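Darnley Wash House open day, 07/06/2026

The leaflet promised "the story of the weekly wash from 1826 to the present", which is a lot to promise for a two-room building behind a car park. I paid my £7 and went in expecting a mangle and a tea towel stall. There was a mangle. The tea towels were £20 for a pair.

The tour starts in the old copper room, where water was heated and whites were boiled. Our guide, Xiaoyan Hao, knew her stuff and was happy to be interrupted. She told us that women walked in from Plornulau with bundles on their heads. I asked how anyone knew this and she said it came from one letter, written by a vicar who disapproved of the chatter. I liked her for admitting it. The wall panel gives the same story as plain fact, with a drawing.

I was less taken with the soap display. We were invited to sniff four jars and guess the century. They all smelled of lemon, including the one labelled tallow. 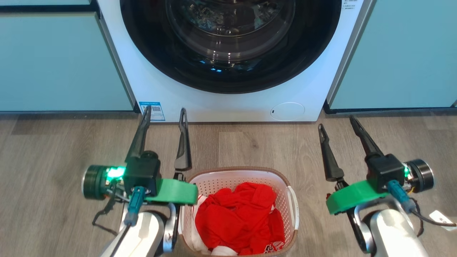 After that comes the part about washing at home, and I had my doubts about most of it. The panels say that machines "gave back a whole day" to every household. Did they? My grandmother had Monday for washing and that was the end of it. I seem to do a load most evenings. Xiaoyan said shirts used to be worn for several days with a clean collar, and that we simply wash far more now. It's the most interesting point in the building and it isn't on any of the panels.

The talk at two o'clock was by Shaohua Song, on stain removal before detergents. Chalk, stale urine, sour milk, sunshine on grass. He had tried the milk on a wine stain and passed the cloth round. I could still see the stain. The man next to me said he couldn't, so make of that what you will.

They want to raise £600 to mend the drying loft, which is roped off. You can see a bit of it from the stairs and it looks better than anything on the tour.

Parking is free on Sundays. The café does a decent cheese scone but had run out by three.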